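ok so a few of you asked how the whole "no phone before breakfast" thing is going. thread, because I have feelings and I'm on a bus for the next 42 minutes

started in June. the rule is simple: phone sleeps in the hallway, I don't touch it until I've eaten something. coffee does not count as eating something (I tried to argue this with myself for a week and lost)

first few days were bad!! I kept patting the nightstand like I'd lost a pet. also I had no idea what time it was, so I got up at what felt like seven and it was 5:10. sat in the kitchen in the dark like a ghost with a banana

bought an alarm clock after that. a real one, from the Skangate outlet, red numbers, sounds like a truck backing up. I hate it so much. it works great

the thing I missed most was the word game. I had a streak of 314 days and I let it die on day two. I thought I'd be sad for longer than I was? by lunch I'd forgotten. that was kind of embarrassing, considering how many dinners I've interrupted for that streak

what I do now is read at the table. paper books, mostly library ones. I'm on a giant family saga called The Honov Sisters, 1,158 pages, two and a half pounds, you can't hold it and eat at the same time so I prop it against the fruit bowl. everybody in it is named after an uncle. I love it

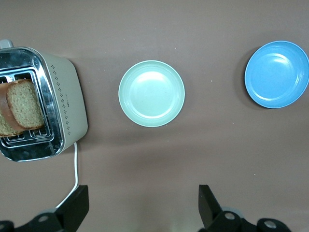

toast o'clock

my friend Mitiku Teshome is doing it too, except he cheats. he has a radio app on his tablet and says a tablet isn't a phone. we've been fighting over this since the first week and I'm not going to let it go

(Mitiku if you're reading this before breakfast, you're busted)

things I got wrong: I missed a text from my sister that said she was outside my door. she was outside my door for a while. we now have a deal, if it matters she calls twice and I'm allowed to pick up. she has used this once so far, to ask how long you boil corn

also missed the alert that the Gresness line wasn't running, walked all the way down there, walked all the way back, was late for work. so on work days I check the trains on my way out with my shoes already on. shoes on = breakfast is over, it's legal

do I sleep better? I think a little. do I feel like a new person? no lol. I still scroll like a raccoon in a dumpster from 9 pm on. one end of the day at a time

but I've started talking to Mrs. Alemayehu downstairs when I get the paper, and she lent me her pepper jam, and I've got 69 pages left of the sisters and I'm already worried about how I'm going to cope when it's over

so if you have a long book with a lot of relatives and at least one bad marriage in it, please drop it in the replies. library copies preferred, I am out of shelf

ok this is my stop, bye!! will read replies tomorrow (after I eat)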